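Rules for kitchen robots

A robot that helps in a kitchen has rules to follow, just as you do. The rules at Trulville are written by Teodoro Salazar. His first one is simple: go slowly near glass. The robot must also stop when a person comes within 30 centimetres.
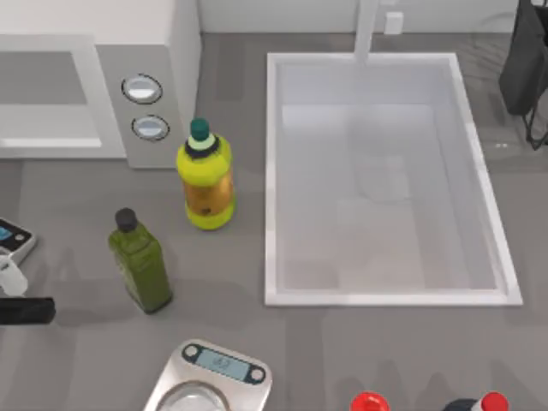
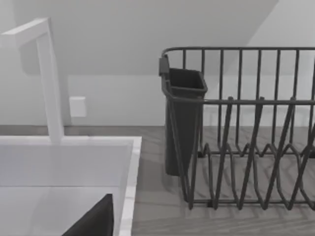 All three show the sink.
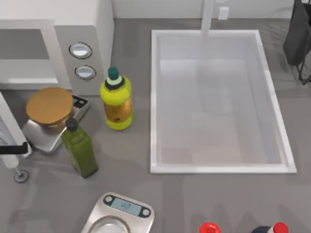

Who can stop the robot?
Anyone can. The stop button is red and easy to reach — you don't need to ask first.

New robots practise each rule 400 times before they work near people. The rules are checked again every July.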